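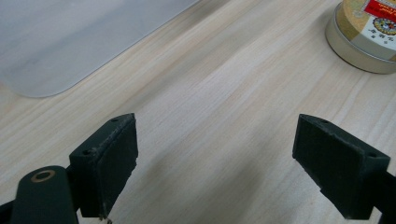
Round tin, pale wood, plenty of elbow room.

Skuvlow FAQ: tins, clear boxes and keeping a small work table usable

I get a lot of the same emails, so I finally put my answers on one page. I write Skuvlow from a spare room in Andelow, I mend things and make cards and generally own far too many small objects, and everything below comes from messing around with them at a table. If your question isn't on the list, use the contact form and I'll get to it (Sunday is usually when I sit down with the mail).

Do I need to buy special containers to get started?

Please don't! Start with whatever tins and boxes are already in the house. I kept buttons in old cookie and tea tins for years before I bought a single thing with compartments in it, and I still use most of them. Buying first is how I ended up with a stack of drawer dividers that fit no drawer I have ever owned.

What are round tins good for?

Anything you grab by the handful, or that likes to unroll. Ribbon, yarn ends, rubber bands, cookie cutters, that kind of thing. I also love a tin for stuff that should stay out of the light, like thread I'm saving. The shape wastes space on a shelf, I'll give you that, but on a table a round tin is really pleasant to work out of, because there are no corners for beads to hide in.

They stack fine if the rims match. Mine mostly don't.

Should I peel the label off?

I leave mine on. If I know a tin by its colors I can find it from across the room, and a nice ornate label with a bit of red and gold on it cheers up the shelf. The trouble comes when you own two that look alike. Then I put a strip of masking tape on the lid and write on that. Tape on the side gets rubbed off by your hand every time you pick it up.

If you really do want a plain tin, warm water and dish soap will take off a paper wrap. Anything printed straight on the metal is there for good, so paint over it or learn to like it.

How do I clean a tin that smells like tea?

Wipe, dry it completely, then leave it open with a spoonful of baking soda in the bottom for a couple of days. Dry it completely is the part to take seriously. A damp seam will rust and then you've got orange specks all over your ribbon. Ask me how I know.

Can tins scratch the table?

Yes, the bottom rim can, especially if there's grit under it and you slide it. Lift it. I have a pale wood top and every scratch catches the light, so I got strict about this early on. A circle of felt under the tin helps too, although the felt picks up lint like crazy.

What kind of mat do you recommend?

For cutting, a proper cutting mat. For everything else I like a thin flexible plastic sheet, the see-through sort people use as a chopping board. You can work glue on it, wipe it, and when you've finished sorting you bend it into a chute and pour everything back into the container. It lies flat, it slips behind the shelf when you're done, and you can still see your nice table through it.

Don't use the thin ones under a craft knife. They'll let the blade through sooner or later.

Clear boxes or closed ones?

Clear for the things you use in many small kinds, closed for the things you have a lot of. That's my whole rule. If I have one type of button, a tin is great. If I have needles, snaps, bobbins, pins and hooks, I want to see where each one is before I open anything, and a clear box saves me opening the wrong lid five times in a row.

Are those tiered boxes with the folding trays worth it?

I think so, and it's probably the question I get most. The trays step up and out when you open them, so you can reach the bottom layer without lifting the top one off and finding somewhere to put it down. On a crowded table that's a huge help.

A few things to check before you buy one. Open it in the store, if you can, and see whether it stays upright with the trays out. Light plastic ones can tip when the top tray is full and the bottom is empty, so put your heaviest bits low down.

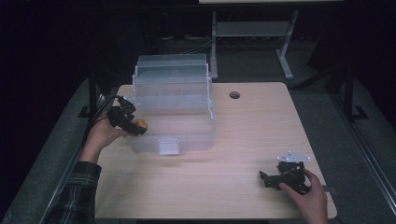 Look at the latch as well. I like one I can work with my thumb while my other hand is busy, and I want to hear it click. If it only sort of closes in the store, it will open in your tote bag, and then you'll be picking snaps out of the carpet until April. And clear the space next to the box before you open it, both sides, or the trays will shove your scissors right off the table.

Which brand do you use?

I've had an Okmont tiered box for a good while and a Petchrat flat one with dividers. The Okmont lives on the table and the Petchrat travels. I paid for both and I don't get anything for saying so. The Petchrat dividers do pop out if you drop it, which I have done, twice, down the same stairs.

How much can one box hold?

More than you should put in it! I once poured a bag of 3000 seed beads into a single box in one go, very proud of myself, and after that I couldn't get a finger into any of the compartments. Now I keep up to 200 of whatever it is in the tray and the rest in a tin on the shelf. I top up when it gets low.

How big does the table have to be?

Not big. You want room for the open box, the mat, and both forearms. If you can't rest your forearms you'll have sore shoulders by supper. Mine has a cable hole in it, and if yours does too, cover it before you tip out anything smaller than a grape.

What about light?

Light wood bounces a fair amount back up at you, so I get away with one lamp on the left. On a dark table I'd put down a sheet of white paper first. Clear plastic is a bit of a pest under a bright bulb, so move the lamp until the glare goes off the lid.

How often do you tidy it all?

Every time I finish something, for the length of one cup of coffee. Mat gets poured, tins get their lids, box gets shut. The big sort-out where I take everything out of everything happens when I can't find the good tweezers.

Do you sell any of this?

No, I only write about it. People do sometimes offer me their old tins, and I'm running out of shelf, so please ask your neighbors first.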